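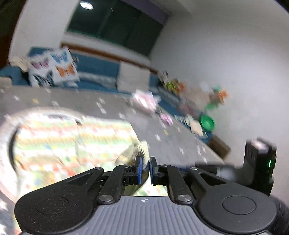
Gráinne Hegarty
Notes for the evening talk, Harnville Library reading room

Slide 1. Title: "Keeping a Family Recipe Box"

Good evening, everyone, and thank you for coming out. Can you all hear me in the back? (Wait. Move the microphone if the radiator is going.) I'm Gráinne, I grew up in Badlow, and for most of my adult life I have been the person in my family who ends up with the paper. When an aunt moves into a smaller place, the shoebox comes to me. I love it, I really do, and my husband has been very patient about the hall closet.

Tonight is about recipes, and mostly about the handwritten kind – index cards, backs of envelopes, the inside cover of a church cookbook where somebody wrote "use less sugar than this." We'll go for a little under an hour and then there is shortbread, made from the card I'm going to show you, so you can judge for yourselves.

Slide 2. My grandmother's box

Tell the story of the green tin. It held 154 cards when I finally sat down and numbered them, and 34 of those turned out to be some version of the same date bread. I used to think that was funny, and then I laid them out on the bed in what I guessed was the right order and saw her working on it. More dates, fewer dates, a spell with walnuts, orange peel during what must have been a good winter. One card says only "No." I have never worked out what she tried that time.

Pause here. People usually want to tell me about their own grandmother at this point, and there is time for one or two.

Slide 3. Read the card before you copy it

The mistake I made for years was tidying as I went. I'd type "1 cup flour" when the card said "flour, the blue cup," and I thought I was being helpful. The blue cup held a good deal more than a measuring cup, and every cake I made from my neat typed pages came out flat and sad. So now I copy exactly what is there first, spelling and all, and keep my guesses on a separate line underneath with my initials.

If you have the cup, measure it! Fill it with water, pour that into a proper jug, and write the number down. My mother's held 300 milliliters, and that one figure fixed half the box.

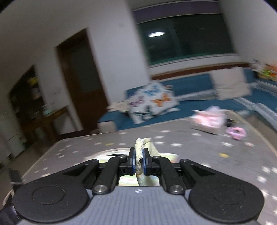
Same thing with oven words. "Slow," "moderate," "quick" – you can find tables for those, and they're a fair place to begin, but ask whoever is still around what the oven was like. Ours ran hot on the left. My grandmother turned every pan halfway and never wrote it down, I suppose for the same reason you wouldn't write down "open the door."

Slide 4. Talking to the people who remember

I want to spend a good while on this one, so don't let me rush. Please go and see them, and bring the card with you. Sit in the kitchen if you can. A question like "how did you make it?" tends to get you a shrug, but if you start making it wrong in front of them you'll learn everything in five minutes.

Gianni Rizzi has let me tell this one. His uncle in Longo made a bean soup, and the family had the recipe on a scrap of paper, and it never tasted right. Gianni took him the beans and began chopping the onion. His uncle watched for a bit, got up, took the knife away, and put the onion in whole. It came out again before serving. That was all that had been missing, and it had been missing for twenty years.

Record the sound if they'll let you. Ask first, and put the recorder down beside the bread or somewhere it can be forgotten.

Slide 5. Storing the originals

Now the practical part, for those with pens ready. Keep the cards out of the kitchen once you have copies. I know that feels wrong. A copy can get butter on it and the original can't afford any more. Acid-free sleeves are good, a plain archival box is fine, and please no tape and no lamination. Metal paper clips rust, so take those off gently.

If a card is stained, leave the stain. On my side of the family it's the quickest way to tell which ones were any good.

For scanning, do both sides, in color, even when the back looks blank. I found a bus timetable to Indason on the back of a chutney recipe, and a note to the milkman on another.

Slide 6. Sharing what you have

Make more than one copy and give them away. My cousins each got a binder, and we've since had corrections from three of them, one rather heated, over the mint sauce. I print them all the same and leave the facing page empty for notes.

Questions. Then shortbread. The handout with the oven table is on the chair by the door, and please take a spare blank card home for someone older than you.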